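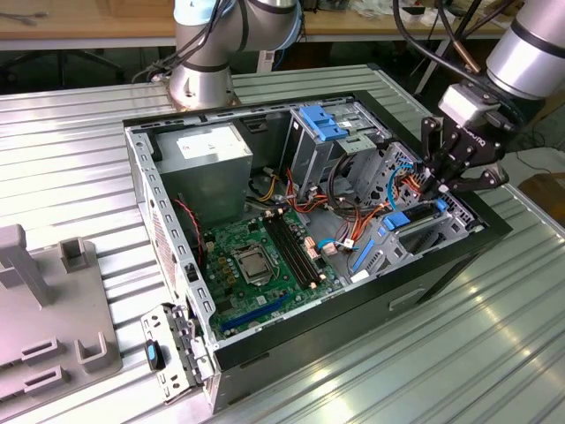
How many examples do you need before a robot learns a job like this? More than I guessed in October, and it depends mostly on how different the examples are from each other.

I started at Rizk thinking a few dozen good runs per task would do. We now have 2,291 across the whole set, and 181 of those are for the drive bay alone. Fares Dabbas does most of the driving and I do most of the checking, so my view of it is a checker's view.
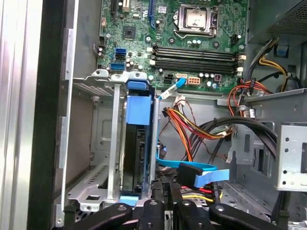 *Last changed: 25/10/2026*

The wrist view is the one I open first when I check a run. From the bench camera the fingers can look well placed over the wiring when they are too far to one side, and the close view settles it.

My rules for keeping a run are short. Both views must be complete, the start position must be written down, and a fumble stays in if the driver recovered from it. I used to throw the fumbles out. Last week I went back through 59 rejected runs and put almost all of them back.

Cables are still the slow part. They never lie the same way twice, so we move them by hand between runs and note it in the log. Fares wants 8 layouts per case. I'd settle for fewer layouts and a second model of case, and we haven't agreed yet.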